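The **Ravside Grasping League** is a student robotics competition held every spring in the town of Ravside, in which teams write software that persuades a simulated gripper to pick things up. No physical robot has ever taken part. The league grew out of an after-school club at Moroz Technical School and is now open to any secondary school or community college willing to fill in the entry form, a document longer than most of the programs submitted.

## Background

The club at Moroz began with a real arm, bought secondhand and kept in a cabinet in the metal shop. It had one working joint when it arrived and none by the following March. Members moved their work into a simulator, at first as a stopgap. The arm is still in the cabinet and is listed in the school inventory as "in service."

Early meetings were given over to a single task, lifting a cube from a table. The club solved it in its first season and, for want of a better idea, invited two neighboring schools to solve it too. All three teams finished with full marks, and the shared trophy had to be kept at each school for four months of the year. Harder objects were added the next season.

## Format

Teams work in **Trirnov**, a simulation package written by former club members and maintained by whoever has complained about it most recently. It supplies a gripper with two parallel fingers, a set of rooms, and a library of objects. The competition library holds 55 objects, of which nine are drawn for the finals. Teams learn which nine on the morning of the event.

Each object gets its own round. A team's program receives the view from just behind the gripper, looking out along the fingers, and must choose where to go, how to turn the wrist, and when to close. It receives no other help. Programs may not ask the simulator where the object is, a rule introduced after a season in which every program did.

Scoring is out of 100 for each round:

- 40 points for closing on the object with both fingers
- 30 points for lifting it clear of its support
- 20 points for holding it through the "shake," a burst of sideways motion at the end of the round
- 10 points for the written log

The log is a plain-language account of what the program was supposed to do, handed in before the round is run. Judges compare it with what happened. Points are given for clarity only, so a team can describe a hopeless plan beautifully and collect all ten. Several have built a season on this.

The highest total possible is 900. The league record stands at 871, a figure disputed by the team that came second.

## Objects

The library is divided into three groups by difficulty. The first holds boxes and blocks and is regarded as a courtesy. The second holds household items with handles, which tempt programs into grabbing the handle whether or not the handle can be reached. The third is known officially as "Irregular and Elongated" and among students as "the drawer."

Long, tapering objects cause the most trouble. A program trained on blocks tends to aim for the middle of whatever it sees, and the middle of a tapered shape seen from one end is a matter of opinion. If the gripper closes on a narrow neck, the grip may hold well enough during the lift and then let the heavy end swing during the shake. If it goes for the wide end, the fingers may not open far enough to get around it.

Surface finish is a second difficulty. Objects in the third group are given mottled or stained textures so that programs relying on clean edges will lose their place. The textures were made by a Moroz art class, which was asked for "a little wear" and responded with enthusiasm.

## Preparation

Most teams spend the winter practicing on the public part of the library. A typical club session runs from 3:30 in the afternoon until the building is locked, and consists of starting a batch of trials, watching the first few, arguing, and starting the batch again. One entry from Trirnness Community College went through 1027 practice trials on a single object, which was then left out of the draw.

Coaches generally ask students to step through the approach one view at a time. The moment before the fingers close is considered the most useful to study, as the object is already between them and the program has not yet committed itself to anything embarrassing.

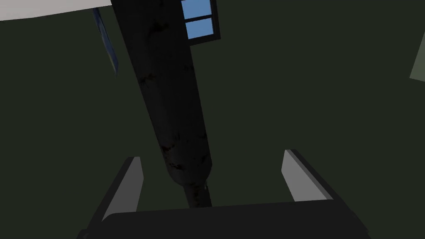
Trirnness objected in its season report that waiting for this moment teaches students to admire the approach and neglect the grip, and that its own team had produced almost a full winter of excellent approaches and dropped everything. The report recommended that clubs begin with the shake and work backward. The league thanked Trirnness for its views and printed them in the handbook, in the appendix.

## Criticism

The usual complaint is that the league has very little to do with robots. Simulated fingers do not wear out, simulated motors do not overheat, and friction in Trirnov is whatever the settings file says it is. Supporters reply that a school can enter with one borrowed computer, and that the lessons about planning and testing carry over. Critics have asked to see them carried over to the arm in the cabinet.

A "hardware division" has been on the agenda for several seasons. A draft set of rules exists and covers safety glasses, spare fuses, and parking.

## See also

- Trirnov (software)
- Moroz Technical School
- List of objects withdrawn from the Ravside library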